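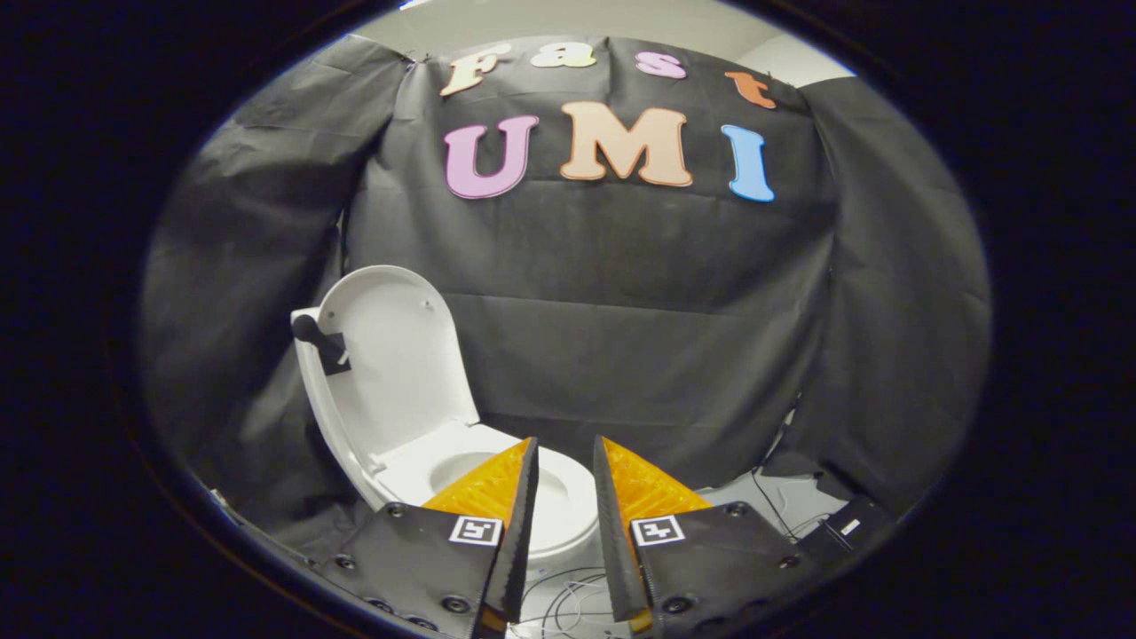

Merrick – Meldungen zu Haustieren bei Hitze

README, Stand Oktober

Kurz vorweg: Sammlung von Meldungen, die Halter und Praxen im Sommer zu Hitzeproblemen bei Haustieren abgegeben haben. Hunde, Katzen, Kaninchen, Meerschweinchen, ein paar Frettchen. Keine Nutztiere, keine Pferde (die liegen in Truder, eigenes Repo, anderes Schema).

Inhalt

meldungen.csv – 1514 Zeilen, eine Zeile pro Meldung
praxen.csv – 44 Praxen, nur Kürzel und Region, keine Adressen
wetter.csv – Tageshöchstwerte je Region, Join über region_id und tag
codebuch.txt – alle Spalten, Stand Version 2, Spalte "rasse_frei" fehlt noch

Trennzeichen Semikolon, UTF-8, Dezimalkomma. Wer mit Punkt einliest, bekommt bei temp_max Text statt Zahlen. Ist schon zweimal als Bug gemeldet worden, ist keiner.

Wichtigste Spalten in meldungen.csv

tierart – hund, katze, kaninchen, meerschw, frettchen, sonst
alter_j – Alter in Jahren, geschätzt wenn alter_sicher = 0
ort – wohnung, balkon, garten, auto, stall, unterwegs
symptom_1 bis symptom_3 – Code, siehe Codebuch
uhrzeit – Stunde, lokal. Leer bei vielen Haltermeldungen
quelle – h (Halter) oder p (Praxis)
ausgang – erholt, behandelt, verstorben, unbekannt

791 Meldungen sind Hunde. Davon viele kurznasige, aber Rasse steht nur als Freitext drin und ist entsprechend wild geschrieben. "Mops", "mops mix", "Mobs". Nicht bereinigt, bitte selber machen.

Herkunft

Haltermeldungen kamen über das Formular in der Sternura-App, Praxismeldungen per Tabelle. Zusammengeführt mit den Skripten von Udness, liegen unter /skripte. Dubletten über Praxiskürzel, Tag und Tierart gesucht, 129 Zeilen rausgeworfen. Ein paar sind vermutlich noch drin, vor allem wenn Halter und Praxis denselben Fall an verschiedenen Tagen gemeldet haben.

Bekannte Probleme

– Katzen sind untererfasst. Wer eine Freigängerkatze hat, merkt oft nichts.
– "auto" wurde im Formular erst ab Juli als eigener Ort angeboten, vorher unter "unterwegs". Also keine Zeitreihe damit rechnen!
– Sonnenbrand (Code S7) und Hautreizung (S8) werden von Haltern dauernd verwechselt. Bei quelle = h am besten zusammenlegen.
– Verbrannte Pfoten durch Asphalt: Code P2, in der ersten Lieferung fälschlich P1. Korrigiert ab Version 2, alte Downloads bitte löschen.
– Temperatur ist Regionswert, nicht die am Tier. Ein Balkon nach Süden hat damit wenig zu tun.
– ausgang ist bei Haltermeldungen meistens "unbekannt", da nach der Meldung keiner mehr nachträgt. Nachfassen war mal geplant, ist eingeschlafen.

Wofür geeignet

Grobe Vergleiche zwischen Tierarten und Orten, Texte für Infoblätter, Übungsdaten für Kurse. Für Häufigkeiten in der Bevölkerung nicht, es gibt keinen Nenner. Und bitte keine Behandlungsempfehlungen daraus ableiten, bei Verdacht auf Hitzschlag gehört das Tier in die Praxis.

Datenschutz

Keine Namen, keine Postleitzahlen. Freitexte wurden durchgesehen, Tiernamen durch XX ersetzt. Falls doch was durchgerutscht ist: Issue aufmachen, aber den Namen nicht ins Issue schreiben.

Lizenz

CC BY 4.0. Als Quelle reicht "Merrick, Version 2".

Offen

Codebuch fertig machen, Rassenliste, Wetterwerte für zwei Küstenregionen nachziehen. Skript 03 läuft unter Windows nicht durch, Pfad ist fest eingetragen. Wird behoben wenn Zeit ist, bis dahin Zeile mit dem Pfad von Hand ändren.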